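Gallery: sorting the shared kit table, July

Quick one before I lose the will. We've been clearing out the Prellau room ahead of the move to Ostimance and I said I'd note down what's going where. Captions are short, sorry, writing this over a sandwich. If something is yours shout now, the list closes at 5pm and after that it all goes in the Fludier crates.

Asset register is up to 2,642 lines by the way. Most of it cables.

The orange tool set. Hammer, tape measure, pliers, screwdrivers, knife, the roll of white tape in its own little round hole. Everybody's favourite and everybody borrows it. Foam cutouts are the best thing about it, you can see straight off if somebody's walked away with a bit. Please put things back the right way round!! Staying with us, goes in crate 35.
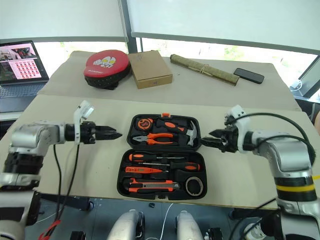

Odds and ends, back of the table

Red pad with the cartoon face, flat cardboard box, green roll tied with string. None of these are on the register so they've got no crate number yet. Arlindo Brito thinks the box came over from Joubert with the last delivery, I've no idea. The pad is not going in the bin, I've had three messages about it already, calm down. Green roll can travel on top of somthing, doesn't need its own crate.

Phones and laptops: take your own with you, don't leave them on the table for packing. Not insured in the crates. 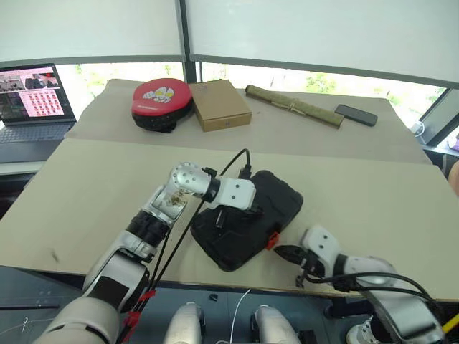 Back to crates. We've got 105 booked and Fludier will charge for any over that, so no half empty ones please. Heavy stuff at the bottom, obvious but last time it wasn't. Labels on the short side AND the lid, black marker, not biro. Max some 100 labels left in the drawer so don't do spares.

Shelving is being done seperately, ignore it. Same for the kettle, which stays out till the very end or there will be trouble.

More pictures when the cupboards are done. Cupboard keys are with Arlindo till then, he's in from 8am. If you want a bigger copy of anything on this page ask me and I'll send it over.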